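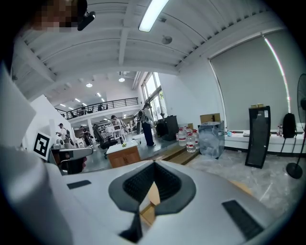
White hand-held gripper, with the hall lights overhead.

Resale certificates: what a reviewer looks for

Sematero reviews sales tax files for wholesalers and small manufacturers. The practice has eight staff and works with clients registered in 16 states. Its head of indirect tax spoke to us about resale and exemption certificates, the documents a seller keeps to show why it did not charge sales tax on a particular sale.

The starting point, she said, is the burden of proof. "In most states a sale of goods is presumed taxable until the seller shows otherwise. The certificate is how the seller shows it. If the paper is missing, the fact that the customer really did resell the goods may help you later, but you will be arguing for it."

Asked what she requests first on a new file, she named three reports: the customer list with tax status, the invoice register for the open periods, and the certificate folder in whatever state it is in. The reviewer matches the first two before looking at the third. A customer flagged as exempt with no exempt sales is set aside. A customer with exempt sales and no flag is usually the result of someone overriding the tax line by hand on the invoice.

One recent review was for Kitaria, a distributor of display fittings. The customer file held 730 accounts marked exempt. "The count was fine for the size of the business. The trouble was that the mark had one value, yes or no. It did not say which state, what reason, or what date. A certificate for one state had switched off tax in all of them."

The correction was to replace the single mark with a table keyed to customer and ship-to state, with fields for the reason code, the date signed and the expiration date, if there is one. Invoices now read from the table. Where no row exists for the destination state, tax is charged.

Customers complained for the first two billing cycles, she said, mostly the larger ones. "They had never been asked for a second form. Some sent it the same afternoon. Some wanted a credit first and the form after, and we advised against that."

On multistate forms, her view is cautious. Several uniform forms exist and many states take them, but acceptance comes with conditions. Some states want their own registration number from the buyer, while others will take the home state number. She keeps a chart of these positions and checks it against each state's published guidance before a renewal mailing. She would not give us a copy of the chart. "It goes out of date, and then people quote it back to us."

We asked about drop shipments, where the seller invoices one business and delivers to that business's customer in another state. She called this the area with the largest assessments relative to the number of invoices. The seller may be registered in the delivery state and the buyer may not be. Whether the buyer can give a valid resale certificate there depends on that state's rules. At Dalisay, a parts supplier, these sales ran under the same order type as ordinary deliveries and could not be pulled out by query. The company added a separate order type in December and entered the earlier ones from shipping records.

A complete certificate, in her description, carries the buyer's legal name and address, the registration number, the seller's name, a description of the goods, the reason for exemption, a signature and a date. The description field is the one most often left blank. "Or they write 'all items.' A restaurant supply account buying office chairs on an 'all items' resale form is going to get a question from an examiner."

She does not recommend that sellers investigate every buyer. The usual standard is good faith, and its exact wording differs by state. Her working rule is that the form should be complete on its face and the goods should be of a kind the buyer could plausibly resell. Registration numbers are checked online where the state offers a lookup, and the result is saved with the form.

Timing came up several times. A certificate should be in hand at or near the date of sale. Many states allow a period afterward to obtain one, and some allow a further period once an examiner asks. "I treat that second window as gone. By then the contact has left, or the customer has closed."

For clients with limited time she sorts by amount. Any customer with exempt purchases over $2,000 in the period under review is handled individually. The remainder goes out as a batch request, and a second request follows to those who do not answer. Accounts still silent after that are switched to taxable.

Flostness, the document storage product the practice uses, sends a notice ahead of each expiration date. Forms with no expiration date get a review date entered by hand. The field is mandatory, and staff cannot save a record without it.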